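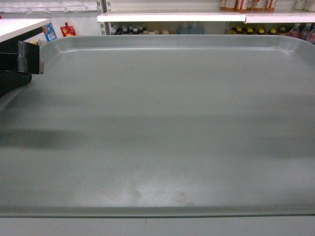
克莱洛夫汉姆陶瓷开放日随记

从车站出来要走一段上坡路，路两边是矮矮的砖墙，墙头长着青苔，我一边走一边喘，心里还惦记着早饭没吃饱。克莱洛夫汉姆（Clelovham）这个地方，我是好几年前在一只二手茶壶的底款上第一次见到的，当时还以为是人名，后来才知道是个镇子，镇上烧了很久的日用陶。所以今年一听说阿克布鲁特（Akbulut）陶厂又要办开放日，我就赶紧报了名，连车票都是当天晚上订的。

报名费不贵，里面含一杯茶和一块司康，茶可以续，司康不可以（我问过了）。签到处在老门房里，窗台上排着一溜小碟子，是拿来压登记表的，每只釉色都有一点不一样，我光看这排碟子就看了好一会儿，后面排队的人大概都等急了，不好意思！

练泥车间

参观从练泥车间开始。这里比我想的要安静，地面刚冲过水，踩上去有点滑，带队的师傅让大家扶着栏杆走。泥料是从镇子北边运来的，颜色偏灰，含铁不算少，所以烧出来的白釉总带一点暖意，像放久了的奶油。厂里把不同批次的泥混在一起陈腐，师傅说他祖父那一辈要放过一整个冬天才肯用，现在时间短了，但还是舍不得马上上机。他掰了一小块给我们传着捏，我捏完了没舍得擦手，后来吃司康的时候才后悔。

我以前自己在家玩过一阵子陶泥，总是揉不好，气泡排不干净，进窑就炸。听师傅讲他们怎么切开检查断面，我才明白自己当年错在哪里：我揉得太急了，而且老是往里加水。站在我旁边的一位老太太听了直点头，她说她做面包也是这个毛病。

拉坯与修坯

拉坯间在二楼，朝北的大窗，光线匀得让人想搬把椅子坐下来看一下午书。大部分杯子和碗现在用旋压成型，手拉的只留了水罐和大盘两个品种。我们正好赶上有人在拉水罐，泥从一个敦实的团子慢慢立起来，肚子鼓出去，脖子收回来，最后用拇指一压就有了壶嘴，前后也就是我跟旁边人聊两句天的工夫。大家都不说话了，只听见转盘嗡嗡的声音。

修坯的地方更讲究。坯子要晾到一个刚刚好的硬度，师傅们管它叫“皮革硬”，用指甲轻轻划能留下印子，又不会塌。底足修得利不利落，翻过来一看就知道，我现在买碗一定要先翻过来看，已经被店员白过好几眼了。废下来的泥屑全部扫回去，泡开了再用，厂里几乎不扔泥，这一点我很喜欢。

上釉和窑房

上釉间有一股湿湿的矿物味，不难闻，有点像下过雨的石板路。釉桶一字排开，盖子上写着编号，没有写颜色，因为生釉看上去全是灰扑扑或者粉扑扑的，跟烧好以后完全对不上。师傅拿一只碗夹着口沿，往桶里一浸一转，提起来抖一下，釉就挂匀了，底足再用湿海绵抹一圈。有个小朋友问能不能也浸一只，师傅真的给了他一只次品素坯，他那个高兴劲儿，全队的人都跟着笑。

窑房是我最盼着看的。老的瓶形窑早就不烧了，外面的砖还留着，里面打扫干净，可以走进去抬头看那个圆圆的天光。砖壁上结着一层亮晶晶的东西，是历年的釉气和灰一点点积下来的，摸上去像玻璃又像糖。据说当年装满一窑要用掉800只匣钵，一只摞一只，全靠人顶在头上搬进去，我在里面站着，光是想一想脖子就酸了。现在的产品全在隔壁的气窑里烧，先素烧，再釉烧，一共进2次窑。我们去的时候窑门关着，只能看温度表，大家居然也围着那块表看了半天。

厂史陈列室

陈列室不大，在原来的会计室里，木楼梯吱呀吱呀响。柜子里放着历年的样品，按年代从左往右排，最早的是粗粗的腌菜坛子，后来慢慢有了茶具、果酱罐和印花盘子。我最喜欢的是一套叫“内克比”（Nekby）的早餐具，淡蓝边，白肚子，杯把上有一个小小的凹处给拇指用。这套东西停产很久了，模具倒还在，整整一面墙都是石膏模，每个上面用铅笔写着号。我找到了第352号，是内克比奶罐的模子，跟我家里那只缺了口的是同一款，当时真有点像碰见了老邻居。

墙上还有一本翻开的订货簿，字迹漂亮得很，某年十月有一家叫约特内斯（Jotness）的旅馆订了一大批汤盘，备注里特意写着“边要宽，客人爱放面包”。我把这句话抄在了本子上，回来以后看自己家的汤盘，果然边都太窄。

次品店和吃的

最后一站是次品店，我得坦白，这才是很多人来的真正目的。开放日当天次品再打折，碗和盘子放在长桌上随便挑，有的只是釉上多了一个针眼大的小点，有的歪得很可爱。我给自己定的规矩是只买5件，结果在水罐那里就破了戒。付钱的时候店里用旧报纸一件一件给我裹好，裹得又快又紧，回家路上颠了一路，全都好好的。

司康是镇上面包房送来的，个头很大，里面有葡萄干，抹的是当地的黑加仑果酱。茶用厂里自己的大茶壶倒，壶嘴一滴都不漏，我特意多续了一杯来验证。院子里有几张长凳，坐着晒太阳很舒服，只是风大，餐巾纸得压在杯子底下。

给想去的朋友几句话

鞋子要穿防滑的，车间里到处是水。浅色衣服就别穿了，泥点子虽然洗得掉，但当天会一直惦记着。窑房和二楼都要爬楼梯，腿脚不方便的可以在门房说一声，他们会安排只走一楼的路线，陈列室的东西也有一本相册可以翻。上午那一场人少些，听讲解听得清楚，下午那场的好处是次品店会再添一轮货。带孩子的话，捏泥的小桌子一整天都开着，捏好了可以留下来请厂里代烧，过些日子寄回家，邮费自己出。

回程的车上我把水罐抱在腿上，对面的先生问我是不是从陶厂来的，他也拎着一个报纸包。我们俩就这么聊了一路釉色，差点都坐过了站。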